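**Speaker notes, Wednesday slot — "Hold My Hand: Teaching a Robot the Slow Way"**

*Slides 1–2. Don't apologize for the clicker.*

- Open with the numbers. Janjua wanted 1000 demos. We had 300 by the deadline, and 30 of those were me learning which pedal was the clutch.
- Two ways to show a robot a task: grab the arm and move it, or sit at the leader handles and drive from across the room. Ask who has tried both. Wait. Someone always raises a hand halfway.

*Slide 3. By hand.*

- Feels great. You push, it goes.
- Trouble: your own arm is in every recording, and the policy gets very fond of your sleeve.
- Say the Gramer joint-friction thing in one sentence, then move on. Last time it ate six minutes.

*Slide 4. Remote.*

- Cleaner recordings, worse manners. No feel in the handles, so people press too hard and look surprised.
- Suler rig: motion scaled down by 2. Operators hated it for a morning and then refused to give it back.

*Slide 5. Contact. Slow down here.*

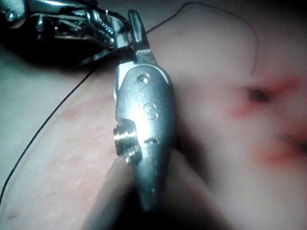 - Free space is easy. A metal tip against skin is where the operator's hesitation becomes training data — the robot will copy your nerves faithfully.
- Skin gives. A hard target doesn't, and a policy raised on hard targets has opinions about force.
- Keep the bad takes, labeled. Uvel threw theirs out and had to collect them again on purpose.

*Slide 6. Questions.*

- If asked "why not simulate it?": smile, drink water, go back to slide 5.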